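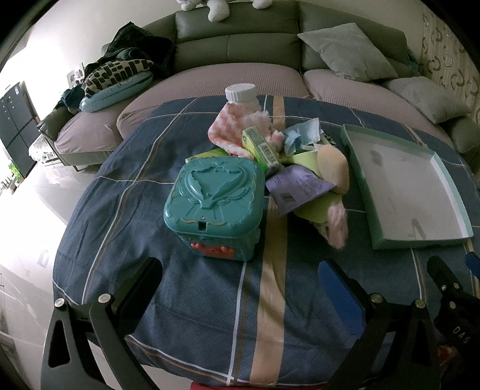 Jarlath Ní Chonaill
Shift lead, returns desk, Kozma Clornisstead. Dataset maintainer since somebody had to be.

Trarska Small Items: data card and README
Last edited 15 February 2018

What this is

Trarska is a set of 1548 recorded episodes of people sorting and putting away small household goods with hand-held grippers. It was recorded by the returns desk at Kozma, and it is meant for training the arm that will take over part of the returns desk at Kozma. We have all noticed.

The goods are the kind that come back to us all day: toy boxes with molded lids, bottles, narrow cartons, foil packets, fluffy things of uncertain purpose. A typical start has a heap on a cloth, a box beside it and an empty tray waiting. A typical end has things in the tray. What happens between is the data.

Contents

episodes/ one folder per episode, wrist video and gripper opening
labels/ start, end, and a free-text note by the person holding the grippers
rejects/ 385 episodes we kept out of the main set (see below)
words.txt what the desk calls things, with translations for engineers

Use words.txt. "Floppy" in a label means anything that changes shape when you pick it up. "Slippy" is a foil packet or anything that behaves like one. "Management" is a box whose lid looks important and won't open.

Who made it

Everyone on the desk who wanted to, in paid time, at normal rate. The paid time took two meetings. The first plan, out of the Drivelham office, was that we would record during quiet periods, and I invited its author to come and find one.

Sessions last 25 minutes, followed by 15 minutes of anything else. That is for wrists. Holding a gripper at arm's length and closing it gently on a carton uses muscles that handling the carton yourself does not, and the first week of recording was slower and sorer than anyone had budgeted for. People who can sort a tote without looking at it became beginners again and had opinions about that.

What it changes at work

The arm is due on the bench in June. It gets the rigid, dry, boring items. We keep the floppy, the slippy, the leaking, and the phone. On paper this makes the job more interesting. In practice the boring items were where you got your rest, and Joaquín Iturra has asked in writing, twice, that the hourly target be recalculated for a day made up entirely of difficult ones. It is under review. I will update this card when it stops being under review.

No posts go this year. That sentence is copied from the agreement, including "this year."

Known problems

Backgrounds are busy. Couches, cushions, curtains and shiny floors turn up behind the table. If your model learns to recognize upholstery, that's on you.

Patterned cloths. Plaid and stripes are in the set. Crop them if you must, but returns do not arrive on a plain gray sheet.

Small print and barcodes are often too small to read in the video. Do not train a reader on this.

Heaps hide things. Labels list what the person knew was in the pile, so a label can name an item that the video never shows clearly.

Left-handers are underrepresented, and two of them wish it known that the session timer is on the wrong side.

About rejects/

Mostly drops, re-grabs and long pauses. The engineers wanted them deleted. The desk wanted them kept, on the grounds that a machine shown only tidy work will be a terrible colleague. They are kept, in their own folder, with the notes attached. Some of the notes have been edited for language.

Permitted use

Research and training of handling equipment, inside Kozma or by its partners. You may not use the episodes to rate, rank or time the people who made them. Each one agreed to record on that condition and can have their episodes removed by asking me.

Corrections

Leave a note in the red folder at the desk or write to me through the Clornisstead switchboard. Label fixes go in on Fridays, if returns are light.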